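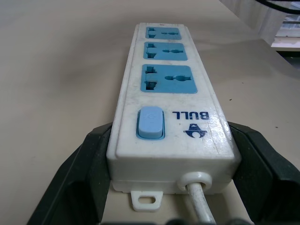

*Power strip on the table, three sockets and a switch. Blue on white, BULL by the switch.*

Notes from the Nomitz open day, 6th April. Typed up on the train home, so excuse the state of them.

Got there late. Parking at Nomitz is a field, and the field was full, so I left the car by the Bristow warehouse and walked back along the fence. Signs for the open day only start once you're inside the gate. Coffee in the lobby, name sticker, map on a half sheet of paper that had the toilets wrong.

Building is one long hall with smaller rooms off the left side. Groups of 19, they said, but ours was bigger than that by the second stop. 45 minutes for the full loop, hurry along please.

## Stop 1 — the bench rooms

My favorite, and we got the least time in it. Pale tables, plain walls, stuff set out for visitors to look at and pick up. The theme was everyday hardware, the things every workshop has and never thinks about. Power strips, clamps, tape, bins.

I got stuck on the power strip. It's a chunky white one, a bit scuffed, gray smudges along the rim, so it looks like a thing that gets used and not a showroom piece. Three light blue panels in a row. What I liked is that each panel has two sets of openings, one side for flat and angled pins, the other for round ones. I've been traveling with a bag of adapters for years and half of them are junk. A strip like that would sort out most of the bag.

Rocker switch on the same face as the sockets, same light blue. I like a switch on top. My one at home has it on the end wall where it gets kicked off by the vacuum about once a week. Raised lip around the edge too, which I'd guess is a pain to wipe clean — dust sits in there, mine does the same.

Somebody asked the guide how many strips they go through in a year. Over 100, apparently, across the whole site. Not because they break, mostly they walk off to other rooms and never come back. Now every bench gets its own number painted on the underside and they check them in August when the hall shuts down. Sounded like a sore subject.

Other rules for the benches, copied off the wall sheet as fast as I could:

- no strip plugged into another strip
- no heaters, no kettles, ever
- cords go off the back of the table, not the front
- switch off at the strip before you leave
- broken ones in the red bin by room 44, cord wrapped

The kettle rule was underlined twice. There's a story there, the guide wouldn't tell it.

## Stop 2 — the Godoy line

Packing line, loud, ear plugs from a bucket. Flat cartons in at one end, taped boxes out at the other. We stood behind a yellow line and couldn't hear a word of the talk. Looked good though. The tape machine has a nice rhythm to it and two kids in our group started dancing to it.

Couldn't get near enough to read the labels. Would of liked more time here, or a handout at least.

## Stop 3 — Flikau storage room

Shelves to the ceiling, rolling ladder. Flikau is their name for the labeling system, not a person or a town, I asked. Every shelf has a color and a letter, every bin has a tag on the short side. Simple. They let us try finding a part from a slip of paper. I got the wrong aisle, then the right aisle and wrong shelf, then gave up and somebody pointed.

I'm stealing the tags-on-the-short-side idea for the garage.

## The end bit

Soup and rolls in the canteen, cash only, which wasn't on the flyer. Bring small bills. Soup was fine, the rolls were very good. Small shop table by the exit with mugs and tote bags. No power strips for sale, I did ask.

Quick tips if you're going next time:

- come early, the field fills up
- closed shoes, they turned away a couple in sandals at the Godoy line
- do the bench rooms slowly, hang at the back of teh group
- skip the intro video, it's the same text as the website
- toilets are on the right after the lobby, whatever the map says

Missed the roof tour completely, the list was full before I'd found the lobby. They said there's another one in August before the shutdown, sign up at the front desk. I put my name down.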